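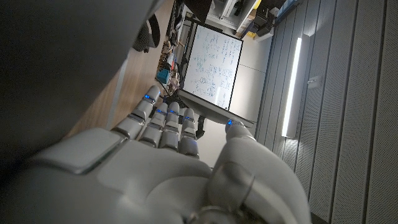
Workshop room, whiteboard side, with the wood floor and the shelves at the back.

ROOM SAFETY CHECKLIST WITH COMMENTS
Nowicki building, upper floor, workshop room
Date of inspection: Monday, June 27, 2022
Checked by: Oliwia Głowacki
Copy to: Tadeusz Tomaszewski

Marks used: OK = in order. FIX = must be corrected before the next visit. WATCH = acceptable now, look again next time.

FLOOR

1. Floor boards level, no raised ends: OK
Comment: I walked along the boards and also across them. One board near the door makes a noise but it does not move under the foot.

2. Walking path from door to window free, full width of the door: FIX
Comment: The path was free in the middle of the room but too narrow close to the work area. In May I wrote the same remark. Please move the things and do not only push them a little to the side.

3. Floor clean, no oil, no small screws: WATCH
Comment: I found two screws by the wall and put them in the tray. The person who sweeps on Friday should also sweep behind the board stand.

WHITEBOARD AND STAND

4. Wheels of the stand locked: FIX
Comment: Only one wheel was locked. The stand is tall and when somebody writes high on the board and presses with the hand, it can roll. I locked the other wheels myself, but the lock on one of them is weak. Spare wheels can be ordered from Lundico.

5. Legs of the stand not in the walking path: WATCH
Comment: The leg is dark and low, so a person who carries a box does not see it. I propose a strip of yellow tape on the end of each leg. Tadeusz agreed by phone.

6. Board frame tight, no sharp corners: OK

7. Board surface: OK
Comment: It is full of equations in blue marker. I did not wipe anything. If the writing must stay, please write "keep" and your name in the corner, because the cleaning firm asked me about it already.

WORK AREA AND CABLES

8. Cables in order, not hanging where a foot or a wheel can catch them: FIX
Comment: The cables are lying in a tangle together with electronic parts. I could not see which cable belongs to which part, so I did not unplug anything. Please sort them, put a label on both ends, and throw away the damaged ones. We have a bag of 400 cable ties in the storage room, which is enough for everybody.

9. Power strips not connected one into another: OK
Comment: One strip, rated for 2000 watts. Please do not put the heater on it in winter.

10. Small boxes closed and labeled: WATCH
Comment: The small blue box has a label. I would like to have the same on all the others. A box without a label will be taken to the storage room after the next visit.

CHAIRS

11. Chairs stable, backs firmly fixed: OK
Comment: I sat on each chair and leaned back. The black one with the curved back is good.

12. Chairs put away from the path when not in use: WATCH

SHELVES AND CABINETS

13. Shelves fixed to the wall: OK
Comment: I pulled each one with both hands. The screws from Fonby are holding well.

14. Heavy things on the lower shelves: FIX
Comment: Two heavy boxes stand above the height of my head. I am not tall, but the rule is made for everybody. Please bring them down with two persons and the step ladder, and not from a chair.

15. Cabinet doors close completely: OK
Comment: The lower door closes slowly. I put a drop of oil on the hinge.

EXIT AND FIRE

16. Exit sign lit: OK

17. Extinguisher in place, seal not broken: OK
Comment: Number 394, service by Lanow, tag is valid.

18. Door opens fully to the outside: OK

TO BE DONE
Items 2, 4, 8 and 14 within 8 days. When a point is finished, please write your initials beside it on the paper copy at the door. For item 4, call me before you change the wheel, I have the right key for it.

Signed: O. Głowacki

Shares: 3 | Comments: 2

Nowicki building office | Contact | © 2022 | Back to top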